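Quoten, Limits und die Frage der Nachvollziehbarkeit

Veröffentlicht am 11/12/24 von Sheyla Betancur

Wer regelmäßig auf Sportereignisse wettet, wird früher oder später mit einer Einsatzbegrenzung konfrontiert. Das Konto bleibt in diesem Fall bestehen, Auszahlungen sind weiterhin möglich, doch der zulässige Höchsteinsatz sinkt auf einen Betrag, der eine ernsthafte Teilnahme ausschließt. Im vorliegenden Beitrag möchte ich darlegen, wie ein solches Verfahren in meinem Fall abgelaufen ist und welche Anforderungen an die Anbieter daraus aus meiner Sicht abzuleiten sind.

Mein Konto bei Plukden bestand seit mehreren Jahren. Gespielt habe ich fast ausschließlich Handicap-Wetten im Volleyball, vorwiegend auf Begegnungen unterer Spielklassen, zu denen kaum Statistiken veröffentlicht werden. Im abgelaufenen Halbjahr habe ich 37 Wetten platziert und über jede einzelne Buch geführt: Quote bei Abgabe, Schlussquote, Einsatz, Ergebnis. Der Gewinn war bescheiden. Auffällig war allein, dass die Quote nach meiner Wettabgabe in 36 Fällen gefallen ist. 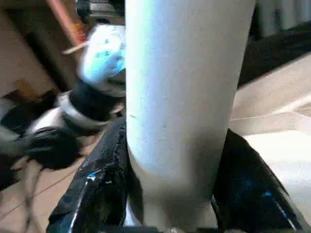

Die Mitteilung über die Begrenzung umfasste 2 Sätze und verwies auf die Allgemeinen Geschäftsbedingungen. Eine Begründung enthielt sie nicht, ebenso wenig eine Angabe zur Dauer. Meine Rückfrage wurde mit demselben Textbaustein beantwortet. Der verfügbare Spielraum verhält sich seither wie der helle, glatte Zylinder zwischen den beiden schwarzen Greiffingern: Er wird von links und von rechts gehalten, auf der einen Seite durch den Höchsteinsatz, auf der anderen durch eine manuelle Prüfung, die jede Wettabgabe verzögert. Bis die Prüfung abgeschlossen ist, gilt die angefragte Quote in der Regel nicht mehr.

Rechtlich ist die Lage weniger eindeutig, als in einschlägigen Foren behauptet wird. Ein Buchmacher ist grundsätzlich frei, eine Wette anzunehmen oder abzulehnen. Dieses Recht stelle ich nicht in Frage. Zu beanstanden ist die Werbung mit Höchstgewinnen, die einem Teil der Kundschaft tatsächlich nicht offenstehen. Wer eine Quote öffentlich ausweist, sollte auch ausweisen, bis zu welchem Einsatz sie für den jeweiligen Kunden gilt -- und zwar vor der Einzahlung.

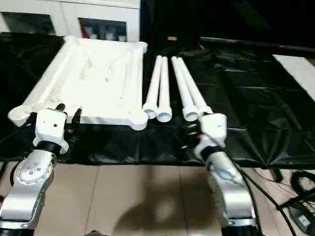 Zum Vergleich habe ich die Bedingungen von Rerkthorpe und der Wettbörse Chowdary herangezogen. Rerkthorpe nennt für jede Sportart eine Obergrenze, behält sich Abweichungen jedoch ausdrücklich vor. Bei Chowdary entfällt das Problem der Form nach, da die Gegenseite von anderen Teilnehmern gestellt wird; in den unteren Ligen fehlt es dort allerdings an Liquidität. Für ein Spiel der dritten Klasse stand mir am Vorabend kein einziges Gegenangebot zur Verfügung.

Einen ersten Entwurf dieses Textes habe ich im Dezember im Kreis einiger Mitlesender zur Stellungnahme verteilt. Die Rückmeldungen fielen unterschiedlich aus.
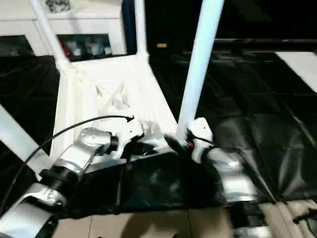

Anselmo Chávez wandte ein, eine Quote auf ein kaum beachtetes Spiel sei stets nur ein vorläufiges Angebot. Wer fortlaufend vor der Korrektur zugreife, müsse damit rechnen, dass der Anbieter reagiere; andernfalls würden die Quoten für alle übrigen Kunden schlechter. Dem ist im Kern zuzustimmen. Offen bleibt gleichwohl, weshalb die Begrenzung auch für Hauptmärkte gilt, auf die ich nie gesetzt habe. Lizeth Huaranga regte ergänzend an, den gesamten Schriftverkehr aufzubewahren und die Auskunft über gespeicherte Kundendaten förmlich zu verlangen.

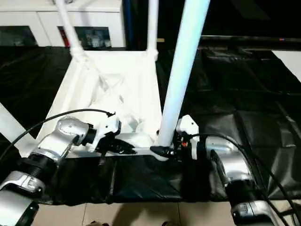 Dieser Anregung bin ich gefolgt. Das Auskunftsersuchen ist gestellt, der Eingang wurde bestätigt. Von Interesse ist insbesondere, ob eine interne Einstufung vorliegt und ob diese automatisiert erfolgt ist. Sobald eine inhaltliche Antwort eingeht, werde ich sie an dieser Stelle in den wesentlichen Punkten wiedergeben. Bis dahin ruht das Konto; das Restguthaben habe ich vollständig auszahlen lassen, die Gutschrift erfolgte nach 3 Werktagen.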